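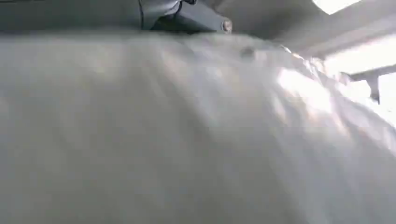 Grażyna Nowicki pregunta, en su nota al informe anterior, si de verdad hacen falta tres meses para aprender a doblar una sábana, y si no se podría comprar la ropa blanca ya doblada y acabar antes. La pregunta es justa y la contesto primero, antes de los números.

Comprarla doblada se puede. Lo que no se puede es que siga doblada después de la primera noche de un huésped. El almacén de Pallarora recibe todo lo que vuelve de las habitaciones en un estado que en el presupuesto llamamos «textil pendiente» y que en el almacén llamamos «el montón». El montón es blanco, o lo fue, y tiene la costumbre de crecer por detrás mientras uno lo rebaja por delante.

Estado de los trabajos a finales de abril. De las 400 piezas previstas en la subvención hemos clasificado y plegado 143. Otras 39 se han apartado por manchas, desgarros o por un estampado de anclas que no figura en ningún inventario y que Marta Ostapchuk se niega a mezclar con lo demás. El resto espera turno. El calendario decía que a estas alturas llevaríamos casi 200, así que vamos con retraso, aunque menos que en marzo, cuando el retraso era el único indicador que mejoraba cada semana.

La causa principal está en las telas finas. Una sábana gruesa se deja coger por el borde, se estira y queda más o menos donde uno la pone. Las ligeras hacen un bulto, se arrugan por un lado mientras se alisan por el otro y esconden las esquinas con verdadero talento. El método que propusimos en la solicitud (extender, localizar dos esquinas, doblar) funciona muy bien desde el segundo paso, siempre que alguien haya resuelto el primero.
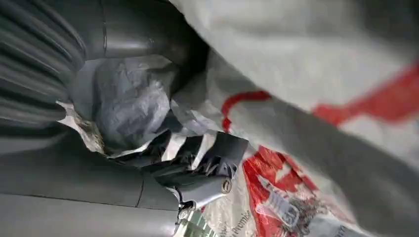

El segundo problema son los envoltorios. El lote de Fenitdale llegó con mucho material de embalaje revuelto entre la ropa, y separarlo nos llevó dos mañanas que no estaban en el plan. Kyrylo Vasylenko ha escrito al proveedor. El proveedor ha respondido que el embalaje protege el producto – cosa que no discutimos, lo protege incluso de nosotros.

Gastos: sin desviaciones, salvo las cestas nuevas, que se han cargado a «material diverso». Adjunto la factura de Stetsiuk.

Para mayo pedimos mantener la segunda mesa de plegado y aplazar el etiquetado hasta que haya algo que etiquetar. Osvaldo Pace necesita la respuesta antes de cerrar los turnos. Las piezas apartadas se revisarán al final, anclas incluidas.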